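5. Recording Demonstrations

Chapter 4 left you with a calibrated Muda cell and, with luck, a good mood. You will need both. This section covers collecting the examples that the Oren learning package trains on. The robot learns whatever you show it, including your bad habits, so read the whole section before you pick up the controller.

5.1 Before you start

You need:
- a Muda cell that passed the checks in 4.6
- the Venckus controller, charged
- a task card (see 5.2)
- 2,000 free slots on the recording drive, or fewer if your ambitions are modest
- one operator who has had lunch

Note: One operator per task card is best. Two operators will teach the robot two ways of doing the job, and it will settle on a third.

5.2 Write the task card

1. Open Fuven on the cell computer and choose New Task.
2. Type a one-sentence instruction, such as "Put the basket on the tray." If you need a second sentence, you have two tasks.
3. Under Start State, list what may move between episodes and what may not. Trays and racks usually may. The table may not.
4. Under Done When, write something a tired stranger could check. "Basket sits flat on the tray, gripper open" is fine. "Looks good" has been tried.
5. Save. The card is locked after the first kept episode. To change the wording, make a new card.

5.3 Record an episode

1. Set out the objects by hand. Put them somewhere slightly different from last time. People believe they are doing this and then place everything in the same spot for an hour, so turn on Ghost View, which overlays the previous layout on the screen.
2. Step back until your sleeves are out of every camera view.
3. Press and hold both grips on the controller for 5 seconds. The arm moves to its start pose.
4. Wait for the chime. Anything you do before the chime is lost to history.
5. Perform the task at a steady pace. Slow is acceptable. Stopping in midair to think is not, as the robot will learn to stop in midair and look thoughtful.
6. When the task matches Done When, open the gripper, back away, and squeeze the left grip once.
7. Choose Keep, Flag or Discard.

CAUTION: Keep your hands off the table while the arm is live. If you must rescue a falling object, press the stop button first and accept the loss of the object.

CAUTION: Check cable slack before each session. A cable that catches at full reach will end the episode, and may end the cable.

5.4 Keep, Flag or Discard

Keep an episode if the task was finished, even if you missed the first grasp and had to try again. Recoveries are useful. The robot will miss too, and it should have seen somebody cope.

Flag it if you are unsure. Flagged episodes go to your reviewer. At our own site that is Mahnaz Mahmoudi, who rejected 7 of my first batch with the single comment "elbow." She was right about all of them.

Discard it if a hand came into view, an object left the table, or you forgot which task you were doing.

Note: Discard cannot be undone. Fuven asks twice and then believes you.

5.5 Check the wrist view

Most ruined sessions come down to a wrist camera that got nudged. Do this check at the start of the day and after any bump, including the ones you didn't report.

1. Move the arms to the start pose and open Live View.
2. Select each wrist camera in turn and compare it with the reference still saved at calibration.

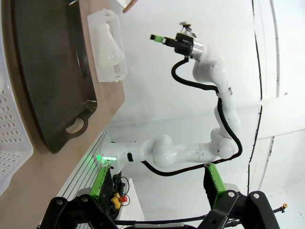
3. If the two views don't line up, tighten the camera mount and repeat the calibration in 4.4. Do not fix it by moving the table. It has been done, and it cost us 956 episodes.
4. Wipe the lens with a dry cloth. Breathing on it and using your shirt voids nothing, but we would prefer not to know.
5. Record one test episode, play it back, and discard it.

5.6 Ending a session

1. Park the arms from the Fuven menu. Do not park them by switching off the power.
2. Choose Upload and leave the computer on until the progress bar clears. It will sit at the last notch for a while. Pressing Upload again puts you at the back of the line.
3. Write anything odd in the session notes: a new lamp, a replaced fingertip, a different operator. "Nothing odd" is also a valid entry, though our reviewers have learned to read it with care.
4. Put the controller back on its charger.

Training on a finished set is covered in Section 6.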